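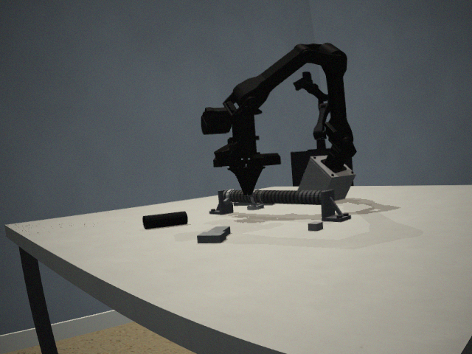

3장. 홈 보안 패널 설치 및 초기 설정 (Varkau 제어반, Sukamitz 감지기 공통)

시작 전에. 상자 안 구성품 확인. 제어반 본체, 벽 브래킷, 문열림 감지기 2개, 동작 감지기, 전원 어댑터, 나사 봉투. 빠진 게 있으면 설치하지 말고 구입처에 먼저 연락.

주의: 어댑터는 제일 마지막에 꽂을 것. 배선 중에 전원 들어가 있으면 안 됨.

3.1 제어반 달기

1. 위치 정하기. 현관에서 가깝고 밖에서 안 보이는 벽. 콘센트까지 케이블이 닿는지 먼저 대볼 것.
2. 브래킷을 벽에 대고 연필로 나사 자리 표시. 수평 확인.
3. 석고보드면 앙카 먼저 박고, 콘크리트면 드릴. 나사는 끝까지 조이지 말고 살짝 남겨둠.
4. 케이블을 브래킷 가운데 구멍으로 빼고 본체를 위에서 아래로 걸기. 딸깍 소리 나면 됨.
5. 남은 나사 조임. 아래쪽 고정 나사도 잊지 말것.

참고: 공유기 바로 옆은 피하세요. 금속 분전함 안도 안 됨. 신호가 약해집니다.

3.2 첫 전원, 관리자 번호

1. 어댑터 연결. 화면에 Varkau 로고, 그 다음 언어 선택.
2. 한국어 선택 후 확인.
3. 초기 번호 입력(본체 뒷면 스티커). 바로 새 번호로 변경. 생일, 전화번호 뒷자리 금지.
4. 새 번호 한 번 더 입력. 틀리면 처음부터 다시.
5. 시간대와 시각 확인. 시각이 틀리면 기록도 다 틀어짐.

주의: 관리자 번호 분실시 공장 초기화밖에 방법이 없습니다. 등록한 감지기도 전부 지워짐.

3.3 감지기 등록

1. 메뉴 > 장치 > 추가. 등록 대기 시간은 20초.
2. 감지기 배터리 절연 비닐을 당겨서 제거. 표시등이 깜빡입니다.
3. 화면에 감지기 번호가 뜨면 이름 입력(현관, 베란다, 작은방 등).
4. 저장. 다음 감지기도 같은 순서로.

시간 지나서 안 잡히면 메뉴에서 나왔다가 다시 추가. 그래도 안 되면 감지기를 제어반 옆으로 가져와서 등록하고 그다음에 부착.

문열림 감지기: 자석은 문짝, 본체는 문틀. 문 닫은 상태에서 간격 9mm 이내. 더 벌어지면 닫혀 있어도 열림으로 뜹니다. 붙일 면은 알코올로 닦고 완전히 말린 다음 테이프 부착.

동작 감지기: 방 구석, 어깨보다 높게. 에어컨 바람이나 햇빛이 바로 닿는 곳은 오작동 원인. 반려동물 있으면 감도를 '낮음'으로.

3.4 Clivitano 앱 연결

1. 휴대폰에 Clivitano 앱 설치, 계정 만들기.
2. 제어반에서 메뉴 > 네트워크 > 와이파이. 집 공유기 선택하고 비밀번호 입력. 2.4GHz만 됩니다.
3. 제어반의 QR 코드를 앱으로 스캔.
4. 앱에서 외출 모드 켜보기. 제어반 화면도 같이 바뀌면 연결 끝.

참고: 가족 계정은 앱에서 초대. 관리자 번호는 공유하지 마시고 개인별 번호를 따로 만드세요.

3.5 시험

1. 외출 모드 켜고 밖으로 나감. 출구 지연 끝날 때까지 대기.
2. 현관문 열기. 경고음이 나야 정상.
3. 번호 입력해서 해제.
4. 감지기마다 하나씩 반복. 귀찮아도 다 해야 됩니다.
5. 기록 메뉴에서 이름과 시각이 맞게 남았는지 확인.

주의: 사이렌 소리가 큽니다. 공동 주택은 낮에 시험하고 이웃에 미리 말해둘 것. 출동 서비스 가입자는 먼저 상황실에 시험 중이라고 알려야 함. 안 그러면 출동 나옵니다.

배터리 교체, 펌웨어 업데이트는 4장 참조. De Smet 도어락 연동은 부록에 있슴.

관련 문서
빠른 시작 안내
4장. 유지 관리와 배터리 교체
부록. De Smet 도어락 연동
Sukamitz 감지기 표시등 색상표
이사할 때 제어반 떼어내기

고객지원 문의 | 이용약관 | © Varkau. 무단 전재 금지 | 맨 위로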